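November, 5:40 in the morning

Awake since four. The radiator in the bedroom has started making the noise again, the one like a man clearing his throat before giving bad news, and after an hour of waiting for him to get on with it I came down to the kitchen and decided to be the kind of person who writes before dawn. So far this has meant two cups of coffee and half a page about a radiator.

The subject on my mind is the move, as it has been since August. We are 490 miles from where we used to live and I still reach for the light switch on the wrong side of the bathroom door. My hand goes out, pats the bare wall with real confidence, and waits. You would think a hand could learn. It learned to drive a stick shift in an afternoon, and that was a much harder thing to ask of it.

There are 51 boxes left in the front room. I know the figure because the moving company's inventory says so, and because I have been crossing them off in pencil, which gives me the pleasant feeling of being a quartermaster in a very dull war. Early on I labeled things properly. KITCHEN – BAKING. DESK, LEFT DRAWERS. By the last night I had stopped caring and there are boxes in there marked THINGS and OTHER and, in one case, simply NO. I have not opened NO. I have a feeling it knows what it did.

Yesterday I opened one of the OTHERs. It held a bicycle pump, a framed certificate for a first aid course that expired long ago, seven extension cords knotted into something a sailor would be proud of, and the good scissors I accused the movers of stealing. I accused them in an email, too. They wrote back very politely. I now have to decide whether an apology is required or whether we can all just let the autumn go by. 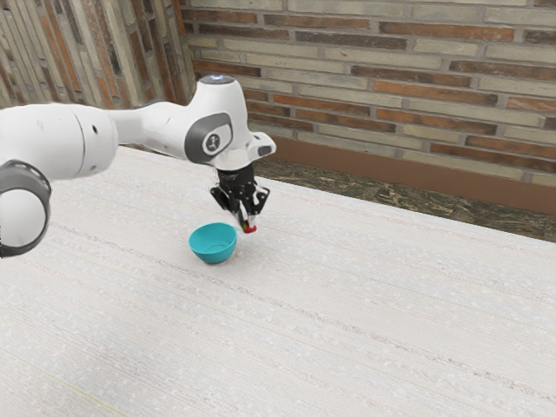
The town is called Flisoden and I am still not sure how to say it. At the post office they say it with the weight on the first part. At the hardware store it's the second. I have been mumbling it and coughing slightly, and have so far been taken for a person with a cold. There's one main street, a river you can hear but can't get to, and a diner called Limari that serves breakfast until two and then goes dark so quickly you could be left holding a fork. I have eaten there eleven times. The waitress has started bringing my coffee without asking, and I was so moved by this that I have not been able to tell her I'd like to try the tea.

That's how a life gets made, I suppose. You order something once on a tired morning and then it's yours until one of you dies.

The house was built by someone who disliked right angles. Our bookcase, the tall one, leans away from the wall in the hall as though it has heard something shocking, and I've got a folded copy of the Rumar hardware flyer under the front edge to bring it back into the conversation. Rumar is the store with the second-syllable people. They are kind in there but they do like you to know the name of the thing you want. I went in for the little rubber cup that goes under a furniture leg, and I described it for quite some time, using my hands, and in the end the man led me to the plumbing aisle and left me there. I bought a drain cover out of courtesy. It cost me four dollars and I've become fond of it.

I did find the place where the draft comes in. It's the pantry window. Somebody painted it shut while it was open, by the width of a pencil, and I have spent two evenings working at the paint with a putty knife and a hair dryer. Progress is good if you measure it in chips on the floor. My mother would have had it done by supper. She once rehung a garage door in church shoes. I thought of calling her to ask how she'd go about it, and then I remembered that if I called she'd get in the car.

Same evening, after supper

The radiator man didn't come, or he came and I was upstairs with my head in a closet. I'd taken the day off for him, too. Work was fine about it. Work is always fine about it in a way that makes me want to go in.

So I had the day to myself and did what I've been avoiding, which was to go through the papers. I own far too many papers. There's a folder of instruction booklets for machines we haven't had in ten years. I found the manual for the Yagi rice cooker, which died two apartments ago and which we buried in the dumpster with more feeling than was called for. Thirty-five pages, of which one was about rice. The rest were warnings. Do not immerse. Do not operate on an unstable surface. Do not allow to be used as a toy. I read the whole thing sitting on the floor with my back against NO, and by the end I felt I had been spoken to by somebody who cared whether I lived.

I kept it. I know. I threw out three years of bank statements and kept the rice cooker manual, and I stand by that.

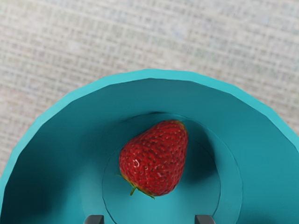
Also in the pile were letters. I used to write actual letters, with a pen, and people used to write back. There was one from the spring of 2000 that ran to six sides and was almost all about a used car. I remember getting it. I remember thinking it was a little dull, and now I'd give a good deal to get six sides about a car from anybody. The handwriting got worse as the car got worse. By the last page the transmission had gone and you could hardly make out a word.

I meant to read just the one, and of course it got dark while I was still on the floor with my foot asleep. Nothing in the front room looks any different. I may have made it slightly larger.

We had eggs for supper, standing up, since the table's covered in the papers I'm keeping. The pile I'm throwing out fits in a shoebox. It was pointed out to me, gently, that this is the opposite of how it's meant to go. I said that a first pass is always conservative. I have no idea whether that's true but it had a good sound, and I was allowed to finish my eggs.

Later I walked down to the end of the street to look at the river, or to listen to it. There's a chain-link fence and then a lot of brambles, and then it's down there somewhere getting on with things. A dog came and stood next to me for a bit. He had a collar and no visible owner. We both faced the fence. When he'd had enough he left, and I found I was a little hurt, so I went home.

The window's at the point where it moves if you swear at it. Tomorrow I'll do the left side. I ought to write to the movers about the scissors, and call again about the radiator, which has just this minute started up. He's clearing his throat. I'm going to bed anyway, with a pillow over my head and the hall light on so I can find the bathroom switch.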